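Setting the table out

Vemcombe, 14/10/2020

Fereshteh Heydari covers her work table in brown paper before she does anything else. She buys it on the roll, pulls it across in one go and smooths it with her forearm. Then comes the blue tape, long strips one way and shorter strips the other, until the whole top is ruled into squares.

"People think the sorting is the work," she says. "The paper is half of it. If the paper has a ridge in it, everything you put down looks wrong and you can't tell why."

Heydari plans table layouts for classes and displays where fruit and vegetables are handled, moved and put back. She started in a greengrocer's in Ullier, where she did the window for 10 years, and came to Vemcombe in June of last year. The greengrocer liked pyramids. She didn't, and she says they argued over it most weeks.

"He wanted it piled up so it looked like plenty. I wanted space between things. You'd get one soft peach at the bottom of a pile and lose the lot."

Her layouts are small. She picks a few pieces of produce and a couple of plates, and works out where each should start and where it should end up. She plans them on squared paper first, with a pencil, and numbers them. The notebook on the shelf is up to layout 200. I ask to see the one she is using, and she turns to number 27, which has two circles at the top and four marks in the middle.

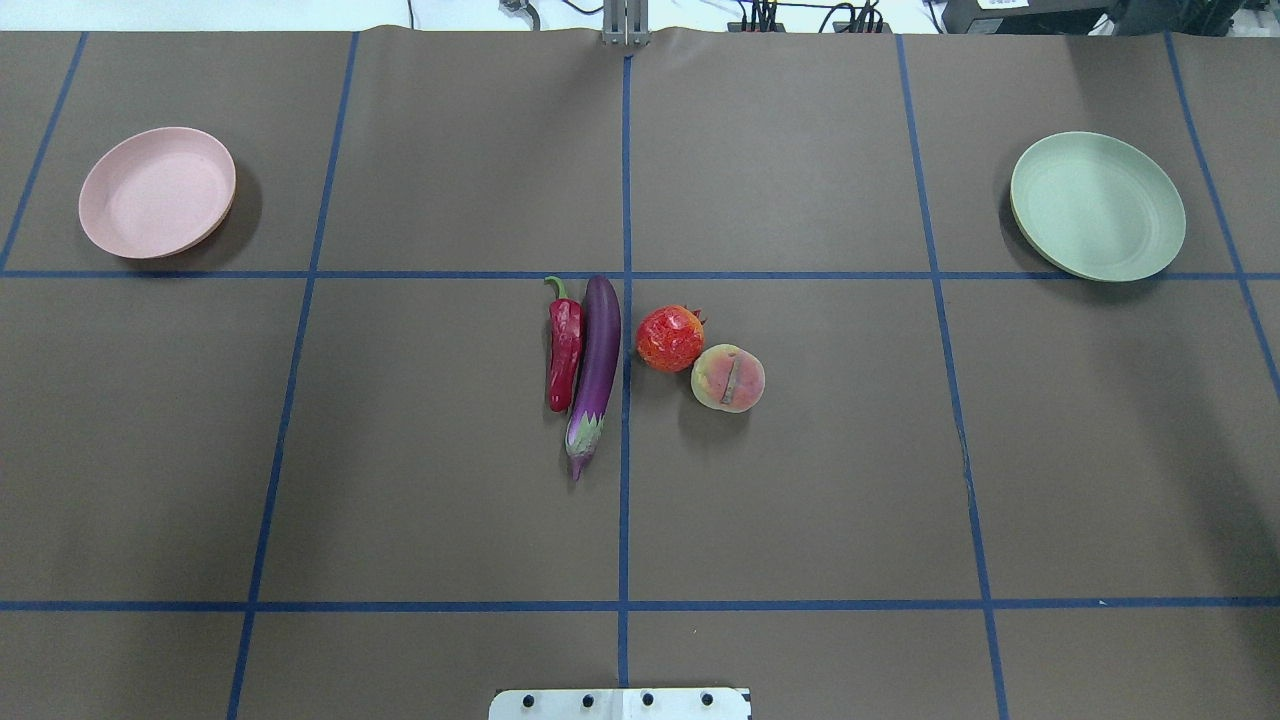

The plates go in the upper corners, with the produce gathered near the middle.

The plates are plastic, one pink and one green, and both pale. She has tried others. White plates were too bright against the paper, she says, and a dark set from a shop called Nygård showed every scratch.

"Pale colours are kind to fruit. Put a red chilli on a red plate and you've lost it. On pink or green it's still a chilli."

I ask why these four pieces. She says she likes a mixture of shapes, and that long things and round things behave differently on a flat table. The chilli and the aubergine lie side by side to the left of the middle tape. The peach is on the other side with a round red fruit that I take for a pomegranate.

"The round ones are the trouble. You think you've put a peach down and it has other ideas. An aubergine stays where it's put, mostly, but it's longer than you expect, so it ends up over a line."

She laid the aubergine with its stem pointing down and the chilli with its stem pointing up. When I mention this she says it is in the notebook that way. Some layouts have everything facing the same direction, and she finds those dull to look at and too easy to tidy.

Tidying is a word she uses often. Each layout has a finish as well as a start, and she writes that down too, on the facing page. Vegetables on one plate and fruit on the other is the usual finish. There are others where the long things go together, or where the two red ones do. She has had long conversations about whether a chilli counts as a vegetable.

"I say it does, for the table. If somebody wants to tell me it's a fruit, they can have their own table."

The squares are there for putting things back. If a piece has to return to where it began, she can look at the notebook and find the square. Before she used tape she drew lines on the paper with a marker, and the marker came off on the produce. The tape she uses now is from Lisov. She gets through a roll quickly, and she complains about the end of every roll, which she says never peels cleanly.

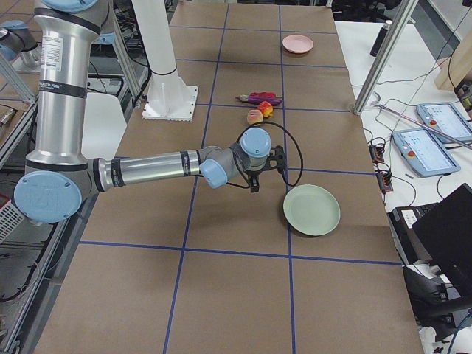 She keeps the plates well apart when she can. Close together, they get treated as one place, and things land between them. She would rather people had to decide. In some layouts she moves one plate off its corner and leaves the rest alone, which is a small change on paper and a large one when you are used to the old arrangement.

"I'll do it the same way for days and then shift a plate by one square," she says. "My hand still goes to where it was."

The paper is changed when it marks or tears. Tape takes the top layer of paper with it if it is pulled up quickly, so she lifts the whole sheet and rolls it with the tape still on. A fresh covering takes her 40 minutes on her own, and less if someone will hold the far end.

She shops for the real thing in the market in the morning and is choosy in ways the stallholders find odd. She turns aubergines over to look at the stem end. She wants peaches that will sit without rolling. Price hardly comes into it, and neither does flavour.

"They ask me what I'm cooking. I say nothing, I want a straight one."

Does she eat fruit at home? She does, and keeps it in a bowl by the window, heaped up any old way. Her sister gave her the bowl. She has no plans to do anything about it.

Next on her list is a set of layouts with smaller pieces, which she has been putting off. She has tried plums and did not get on with them. Radishes are a possibility, with the leaves left on to slow them down. She has pencilled three of these already and crossed one out, and she wants to try the other two before she orders any more paper.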